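Storum Textile Studio
Pre-session inspection checklist: embroidery frames, lamps, needles and metallic threads
Form 47, kept in the blue folder by the thread cabinet

Complete before each evening session. Mark each item P (pass), F (fail) or N/A. Comments from the last inspection are printed under the item and stay there until the fault is closed out.

SECTION A: FLOOR FRAMES AND STANDS

A1. Wing nuts on both trestles seated and finger tight. P
Comment: Frame 3 has one replacement nut in a coarser thread. Do not swap it with the others.

A2. Roller bars free of splinters, staples and old lacing thread. F
Comment: Splinter raised on the lower roller of frame 5, left end. Sanded with 240 grit, needs a second pass and wax. Frame is tagged and not to be dressed until cleared.

A3. Webbing firmly stitched or tacked along its full length, no proud tacks. P

A4. Stand does not rock when a forearm is rested on the near edge. P
Comment: Frame 2 rocks on the boards near the window but is steady on the mat. Use the mat.

A5. Slate frame pegs fully through both arms, matching holes left and right. P
Comment: Uneven pegs were found twice in December. Uneven tension will pull a split stitch filling off grain and the distortion does not block out.

SECTION B: HOOPS AND CLAMPS

B1. Inner rings bound, binding clean, ends stitched down. P

B2. Screws turn freely, no burrs. Screwdriver slots not chewed out. F
Comment: Two of the 8 inch hoops have burred screws that catch on silk. Replacement screws ordered with the Miah restock.

B3. Table clamps padded on both jaws. P

B4. Seat frames checked for cracks around the stem socket. P
Comment: Hairline noted on one beech seat frame. No change from last inspection. Recheck each time and withdraw if it reaches the edge.

SECTION C: NEEDLES, BLADES AND AWLS

C1. Needle count out equals needle count in. Record both. P
Comment: 618 on the register, 618 returned. Broken needles count as returned if both pieces are in the tin.

C2. Sharps tin below the fill line, lid taped. P

C3. Embroidery scissors closed and sheathed when not in hand. P
Comment: Sheaths missing from two pairs. Cork stoppers accepted in the meantime.

C4. Stilettos and awls stored point down in the block. P

C5. Magnet passed over floor and chair seats after the last session. F
Comment: Not signed for. The magnet was done before this inspection and picked up one crewel needle and four pins under the end table.
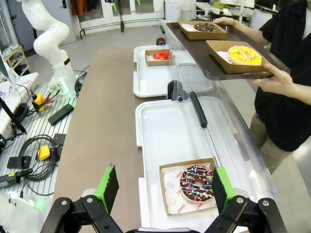

C6. Pincushions probed for buried needles. P
Comment: Emery cushions are to be probed from underneath as well. Short betweens work their way right in.

SECTION D: LAMPS, MAGNIFIERS AND LEADS

D1. Test tags in date on all lamps, the iron and the light box. P

D2. Leads run behind the chairs or under the cable cover, not across the walkway. P

D3. Magnifiers capped or covered when unattended in daylight. F
Comment: Large Torkura magnifier left uncovered on the west sill. A lens in afternoon sun is an ignition risk. Cover now tied to the arm with tape so it cannot be put down elsewhere.

D4. Clamp lamps hold position at full reach. P
Comment: The spring on lamp 6 is weak. Acceptable at half reach only, and labelled to that effect.

D5. Iron switched off at the wall, plate cool, water emptied. P

SECTION E: METALLIC THREADS AND GOLDWORK MATERIALS

E1. Spools wound down with ends secured. P

E2. Bullion and purl cut on the velvet board only. P
Comment: Offcuts go in the lidded jar. They are not to be brushed onto the floor.

E3. Metallic thread lots checked for core breaks before issue. F
Comment: One Skilla lot in pale gold sheds its wrap after a short run of chain stitch. The stripped core frays at the eye and leaves fine metal filament on the cloth and on the fingers. Lot withdrawn. Remaining spools are suitable for couching, where the thread does not pass through the fabric.

E4. Beeswax kept separate from metallics. P

E5. Tarnished stock bagged and labelled. P

SECTION F: WORKSPACE

F1. Walkway between frames clear to 570 mm minimum with chairs occupied. P
Comment: Tight between frames 4 and 5. Passes if frame 5 is turned side on.

F2. Task lighting at the work surface reads 2,000 lux or better. P
Comment: Seat nearest the door reads low without its lamp. Black ground fabric should not be worked there.

F3. Hand washing point stocked, towels dry. P

F4. First aid kit complete, tweezers and eyewash present. P

CLOSE OUT

Open faults carried forward: A2, B2, C5, D3, E3.
Frame 5 remains tagged. D3 may be closed at the next inspection if the cover is still attached.
Inspector to initial each page and return the form to the folder.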